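Web Marketing for Small Firms
Handout 4: Email newsletters and the sign-up list
Tutor: Nilmini Siddiqui

Read this before the Sunday session. Bring a copy of the last newsletter your firm sent, or one you received and kept.

1. Where the list comes from

A mailing list is only worth having if the people on it asked to be there. Bought lists look cheap but they bring complaints, and once enough people press the spam button your mail stops arriving for everyone else too. Put the sign-up form where visitors already are: the foot of each page, the end of an article, the page they see after placing an order. Ask for an email address and a first name. Each extra box costs you sign-ups.

Say plainly what people will get and how often. "One email a month with new stock and opening times" does better than "Join our community".

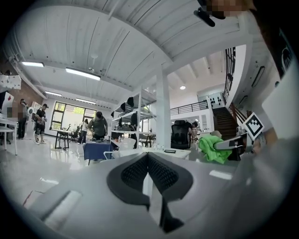
Double opt-in means the new subscriber gets a message with a link and must click it before being added. You will lose a few people at this step. The ones who remain have working addresses and have shown they want your mail. Keep a record of when and how each person joined.

2. The subject line

Most readers decide from the subject line and the sender's name alone. Use a sender name they will know. Lensa Tsegaye ran the newsletter for Dromura, a garden supplies shop, and changed the sender from "info" to the shop's own name. Opens went up in the very next issue, with no other changes made.

Keep the subject short enough to show in full on a phone. Put the main word near the front. Avoid capitals all the way through, and don't promise something the email doesn't contain.

3. The body

Write for one reader. Lead with the item most people will care about, then add one or two shorter ones. Every issue should have a main link, and it should be obvious what happens when it is pressed -- "See the December timetable" is clear, "Click here" is not. Repeat the link as plain text lower down for those who scroll.

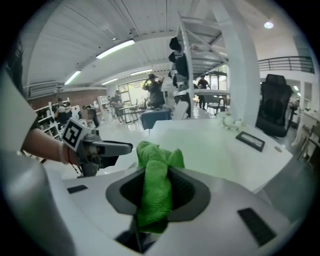
Always check the message on a phone and with pictures turned off. If the offer is only written inside a banner graphic, a good share of readers will never see it. Send a test to at least two addresses with different mail providers.

4. What to measure

Open rates are a rough guide, as some mail programs load everything automatically. Clicks and replies tell you more. Look at unsubscribes over several issues; a single bad month means little. Remove addresses that bounce.

Task for next time

Write 5 subject lines for the same newsletter and swap with a partner. Yen-ting Chien and Shu-fen Mok will work from the Worlow bakery brief, everyone else from their own firm. Allow 10 minutes.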